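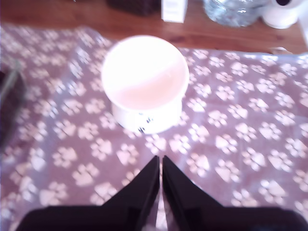 Subject: Re: [feeding] Scoop volume drifting between bags

Replying to the list, with the earlier message trimmed to the relevant part:

> We switched the Olleck site from weighing to level scoops in September. The scoop was checked once against the scale and gave 29 g of the Didex maintenance kibble. Two of the adult cats have gained since then and the portions on the chart haven't changed. Has the bag formula changed, or is the scoop wrong? I would like to fix this without putting a scale in every room.

Probably neither. A scoop measures volume, and the bulk density of dry food isn't constant. At Sillbridge we logged level scoops against a scale for 6 weeks and saw a spread of 5 g between the lightest and heaviest, using the same scoop and the same product. On a 29 g nominal portion, fed twice a day, that is enough to show up in a small indoor cat.

The factors we could separate:

1. **Position in the bag.** Fines and broken pieces work their way down during shipping and handling. They fill the gaps between whole pieces, so the bottom of the bag packs heavier. This was the largest effect in our log.
2. **Kibble shape.** Discs nest, small round pieces settle quickly, and crosses and triangles leave a lot of air. A scoop calibrated on one shape should never be carried over to another, even if the label gives the same calories per cup.
3. **Leveling.** "Level" meant different things to different people. Some shook the scoop flat, which compacts it. Some pushed the excess off with a thumb. We now use a straight edge and no shaking.
4. **Production lot.** A small effect, and we didn't have enough lots to say more than that.

Moisture pickup is often mentioned. We didn't measure it, so I have left it out.

What we changed was modest. Each new bag is poured into a clean, dry bin and turned over by hand before anything is taken from it. The first three level scoops are weighed one at a time and the mean goes on a strip of tape on the lid. If the mean is off the chart value by more than 2 g, the chart for that bin is rewritten. One scale covers the building.

Old food isn't topped up with new. The bin is emptied and washed first, partly for the fat residue and partly because a mixed bin has no single density you can write on the lid. Keep the bag label, or at least the lot code and date, with the bin. 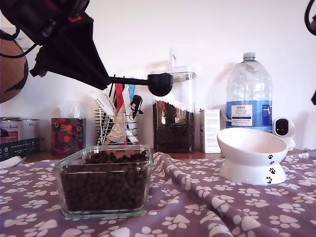 One subscriber who wrote to me off-list disagreed with the per-bag check. Their position is that the calorie figure on the label is itself a rounded estimate, that body weight is the only measurement worth acting on, and that a shelter already weighing its cats every month gains nothing from a second log.

I agree with the first half. Body weight decides the portion. But a monthly weight only tells you that intake was off, and if the scoop is also moving you can't tell whether to adjust the portion or the procedure. We had 9 cats on restricted portions during the log, and for those the tape on the lid was worth the effort. For healthy adults kept stable on free-choice feeding I would skip it.

For Olleck specifically, I would do this before changing any portions:

- weigh level scoops from the top, middle and bottom of the current bin
- have each person who feeds do one scoop their usual way, and write those down separately
- compare the calorie figure on the current bag with the one the chart was built from

If the last item differs, the chart needs to be redone regardless of the rest.

The Kuo spreadsheet in the list archive still works for the conversion. Note that it expects kcal per kilogram – entering kcal per cup in that column gives a plausible-looking number that is wrong.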